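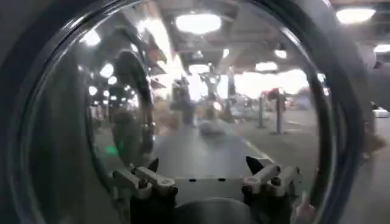
Progress Report No. 3, page 1

Safe Practice for Shared Robot Floors
Report to the Pillham Fund, period ending October
Prepared by Sorcha Moynihan, Clustesen

Summary

The work is on schedule in two of its parts and behind in one. The floor rules are written and in daily use. The grip and fingertip checks are written and being tried. The section on stopping a robot from outside its work area is late, and we are asking to move its delivery into the next period.

Floor rules

The second draft went out to all teams at the start of the period. It covers painted lines, walking routes, where a person may stand while a machine is powered, and who may give the word to start. We kept it to 34 rules. The first draft had more, and people skipped the back half of it.

The rule that drew the most comment is the one on clear floor. It says that nothing may be left on the concrete inside a work area unless it is part of the task and written on the task sheet. Teams asked whether this includes low items that an arm passes well above. It does. A low item can still trip a person walking in, and a camera on the wrist may not have it in view when the arm is turned away.

People and humanoid robots

Most published guidance we read for this project deals with a fixed arm and a person. Our floor has arms, humanoid robots and people in one large hall, so we wrote a separate page for it. A person working next to a humanoid robot must have a second person in sight who is holding a stop control. The second person does no other work during that time — no notes, no phone. Thắng Quan wrote this page and has gone through it with every team in person.

Grippers with pointed fingertips

Pointed fingertips are now treated as a sharp tool. They get a cover whenever the arm is parked and people are working within reach, and they are checked for chips before each shift. We logged 245 fingertip checks in the period. Three led to a part being replaced. Link pins are looked at in the same check, and play in a pin is written down even when the gripper is still allowed to run.

Wrist cameras and glare

Trorkell asked us to add a part on clear covers and curved plastic. Ceiling lights reflect in these surfaces, and a person or a machine standing farther back may show up doubled or washed out in the camera view. Our draft rule is that no one may use the wrist view alone to decide that an area is clear. The operator has to look at the floor directly or ask someone who can. We expect this to go into the next draft without much change.

Training

The short course runs on Thursday mornings. All current floor staff have taken it. Visitors get a one-page version and are walked to their place by a host. The Khương team has asked for a Vietnamese version of both, and Thắng is translating them now.

Late item

The outside-stop section depends on measured stopping times for each machine. We have these for the arms but only part of the set for the humanoid robots. We planned about 100 trial stops and have finished fewer than half. The delay came from floor time, which was booked for other work. Floor time for the rest is now reserved.

Budget

Spending is under plan by the cost of the stop trials not yet run. We ask to carry that amount forward. No other change is requested.

Next period

Finish the stop trials and write the section. Issue the third draft of the floor rules with the glare rule included. Send the full set to Trorkell for outside review, and attach their comments to the next report along with our replies.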